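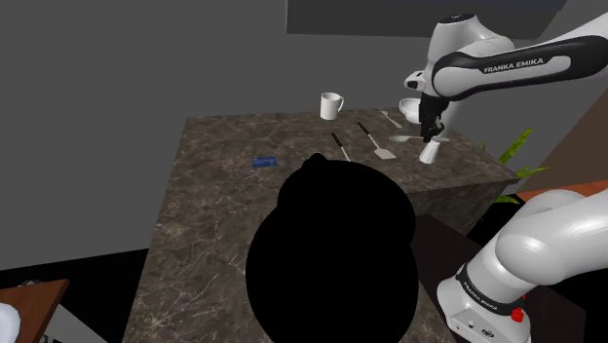 Praline 2: motion planning for cluttered counters

Praline is the planner we wanted when we started working in kitchens. Give it a goal grasp and a scene, and it returns a full arm trajectory that stays clear of the mugs, bowls and flatware on the way. Release 2 is out as of 22 Oct 2020, and we're really happy with it!

The big change is the new collision core, written mostly by Aoife Mac an tSaoi. Median planning time on our Stollelholm kitchen set has dropped from 76 ms to 34 ms, on the same desktop machine. Thin objects used to be the sore spot – knives and spatulas lying flat would get padded into fat boxes, and the planner gave up on grasps right next to them. Now each one keeps its own mesh and you set the margin per object.

What you get
Planner library with C++ and Python bindings
42 simulated kitchen layouts, Franka arm included
Lumel scene viewer, with step-through for failed plans
Plan logs you can replay at any speed

Replanning runs at 20 Hz if you turn off smoothing. Soft objects are still treated as rigid, and Theresia Plattner is working on that now.

Upgrading from Praline 1: old scene files load as they are, but margins need to be set again.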